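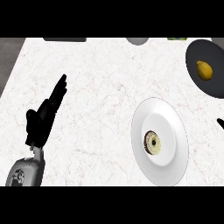
Every April somebody promises me a machine that will clear the kitchen. Riaan Du Plessis of Brallham says his will, and he has 2,000 simulated runs to back him up. Fine, but a rendered doughnut on a white plate never leaves glaze on the fingers, and my counter isn't bare marble. Ask about real kitchens and the figure drops to 162 tries, results "to come". I'll keep my dishcloth.

We use cookies to improve your visit. Accept / Manage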